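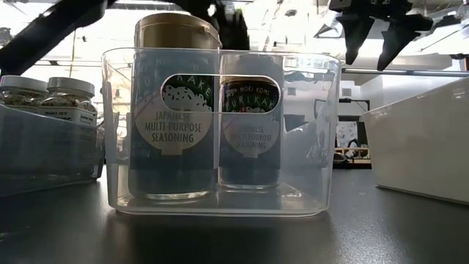

Two jars of furikake in a clear bin.

Rice! I have been eating so much rice this summer, and I'm so happy about it that I finally have to write it all down.

Some of you will remember that last November I swore off my old pot for good after the scorching incident (the smoke alarm, the open windows, the neighbor's dog). For months after that I bought those little pouches you heat up, and they were fine. Fine! But in June my friend Ľubomír Machala came to stay for a week, saw the stack of pouches in my cupboard and marched me straight to the grocery on Mever Street for a proper bag of short grain. We carried it home in the heat, taking turns, and by the time we got up the stairs I was already hungry.

So, how I do it now. I rinse the rice in a bowl, swishing it with my hand and pouring off the cloudy water until I get bored, usually the fourth time. Then it soaks for 20 minutes while I do something else. I used to skip the soak every single time and I'd like to go back and shake myself, the grains come out so much plumper. After that it goes into the pot with a little more water than rice, lid on, up to a boil, then down as low as my stove will go. No peeking! I'm a terrible peeker, so I leave the kitchen and water the tomatoes. Off the heat it sits with the lid still on for another ten minutes, and then I fluff it with a wet spoon.

And then you get to put things on it. A fried egg with the edges gone crisp is my number one. Cucumbers with vinegar and a pinch of sugar, if it's hot out. Furikake on absolutely everything, and I mean a real shower of it, right to the edges of the bowl, because I love the seaweed and sesame kinds so much that I've started putting them on popcorn and buttered corn too. My sister thinks the popcorn is a step too far. She had two bowls.

Leftovers are almost better. I spread what's left on a plate to cool quickly, get it in the fridge, and fry it up the next day with whatever is lying around. Last night that was half an onion, a handful of green beans from the Clallunville market and the end of a piece of ham. It took me longer to find the soy sauce than to cook it.

I also tried making rice balls for the train out to Proltau, and I'm going to need more practice there. Wet hands, salted hands, warm rice, I did everything the book said, and mine still came out shaped like potatoes. They tasted great though! I ate the second one before we'd even left the station and then had to sit and look at the third one for the whole ride.

A couple of you asked about brown rice in the comments on the bean post. I do like it, especially cold in a salad with lots of lemon, but I haven't got the timing down on this stove yet. If you have a way that works, please send it to me, I'll try them all. Next up I want to have a go at rice pudding the way Ľubomír's grandmother made it, baked, with a skin on top. He's promised to dig out the recipe and translate it for me, and I've already bought the cinnamon.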